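List Archive > Kitchen & Garden > Sourdough and Rye
Prev by Thread | Next by Thread | Index | Search | Log In

Subject: Re: Rye starter gone sluggish, and a flour question
April 19, 2024

> Hello all. My rye starter used to double by lunchtime and now it barely
> creeps up the jar by supper. I feed it every morning, same as always. The
> only thing I changed is that I went over to the Kurkier dark rye when my
> old flour ran out. Should I throw it out and begin again? Also, has
> anybody baked the Flanomell loaf in an ordinary oven? Mine comes out
> gummy in the middle and I'm about ready to give up on it.

Oh, please don't throw it out! I have kept a rye starter going for 19 years now and it has sulked on me more times than I could tell you, and it has always come back with a little patience and a warm corner.

I went through nearly the same thing when I first bought the Kurkier. It's a lovely flour, very coarse and sweet smelling, but it drinks up a lot more water than the finer kind. If you're feeding by the same old measure you have probably ended up with something close to modeling clay, and a stiff starter can be working away quite happily without climbing much. Try adding water a spoonful at a time until it's like thick oatmeal. Give it two feedings a day for four or five days, keeping back only a tablespoon of the old each time, and see how it looks then. Mine sits on top of the refrigerator with a saucer over it (my kitchen is chilly right up until June, so that's the best spot in the house).

Now, the Flanomell. I do love that loaf, and yes, I bake it in a plain old electric oven with no stone. The recipe that went around this list calls for 600 grams of rye and I have never changed that part. What I did change was the baking. I start it hot for fifteen minutes, then turn it down and leave it in for about 108 minutes more, which sounds like madness, I know, but it's a dense thing in a deep pan and it needs every bit of it. I take it out when the middle reads 210 on the thermometer. Then comes the hard part, and I say this as somebody who has stood there with the butter knife in her hand: wrap it in a towel and leave it alone until the next day. Two days is better. A good half of the gummy loaves I've cut into in my life were only loaves I cut too soon.

If you have a copy of the Gamitden baking booklet, there's a caraway version toward the back with a bit of molasses in it. I leave out half the salt and soak the seeds overnight. My mother put orange peel in hers, and I still do at Christmas.

One more thing while I'm thinking of it. Whoever was asking about the Bite bread knife last month, I've had mine a good while and it goes through a rye crust very nicely, though it's a little long for my drawer and I keep it on top of the breadbox.

Do write back and let us know how the starter is getting along.
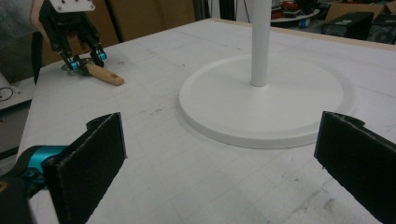

And if it still hasn't perked up after a week of feedings, send me your address off list. I dry a sheet of my own starter every so often and crumble it into envelopes, and I'd be glad to mail you one. It wakes up in three days or so with warm water and a spoonful of rye.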